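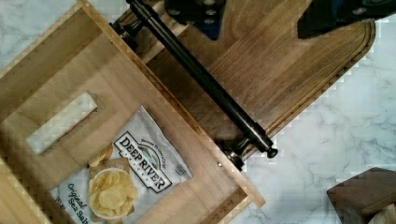
How I oil my wooden boards and trays (and stop them going furry)

I put off oiling my boards for years. They looked fine, mostly, and then one February I picked up my bread board and it felt like a cat's tongue. Dry, rough, a bit grey in the middle. If yours has got to that point, don't bin it! You can get it back in an evening, and most of that evening is spent doing something else.

What you need

Food-safe mineral oil, a sheet of fine sandpaper, a lemon, some coarse salt and 2 old cotton cloths. I get my oil from the hardware place in Arngate, in a 900 ml bottle, and it lasts me ages. Please don't use olive oil. It goes off in the wood and you'll smell it every time you cut a sandwich.

Step one – clean it

Scatter the salt over the board and scrub it with half the lemon, cut side down. Go with the grain. Rinse quickly under the tap, front and back, but never leave it sitting in the sink. Then stand it on its edge and leave it overnight. I start after tea and come back to it at 9 the next morning.

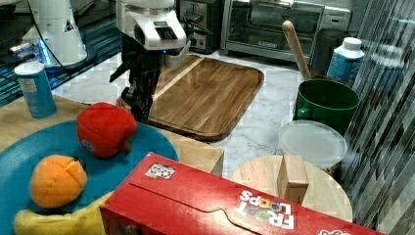

Clear a bit of worktop before you get the oil out.

Step two – sand it

Only if it's rough. Wrap the sandpaper round a cork or a scrap of wood and rub lightly along the grain, never across it. You're taking off the fuzz and that's all. Wipe the dust away with a barely damp cloth and let it dry again (yes, again, sorry). Trays want the same treatment, with a bit of extra fiddling around the handle holes, where I fold the paper over and use my finger.

Step three – oil it

Pour a puddle about the size of a jam jar lid in the middle and spread it out with a cloth. Do the top, the bottom and all the edges – the end grain is thirsty, so give that bit seconds. Leave it for a few hours, then wipe off whatever hasn't soaked in.
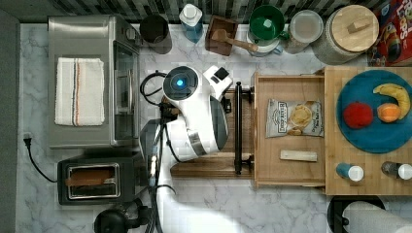 Cloths matter more than I used to think. My friend Anderson Bastos swears by old T-shirts, and I've come round to them, as they don't leave bits behind. For the final wipe I like a thin cotton tea towel, the plain white sort with a few red and blue stripes down one side, folded into a pad. Once it's had oil on it, don't fold it up and put it away. Oily cloths can heat up by themselves with some oils, so I wash mine straight off and hang it outside, flat over the line.

How often?

Once a month if you use the board daily, less for a tray. Flick some water on it: if the drops sink in, it wants oil. Mine got its last coat on Sunday's leftovers of the bottle, so I'm off to buy more.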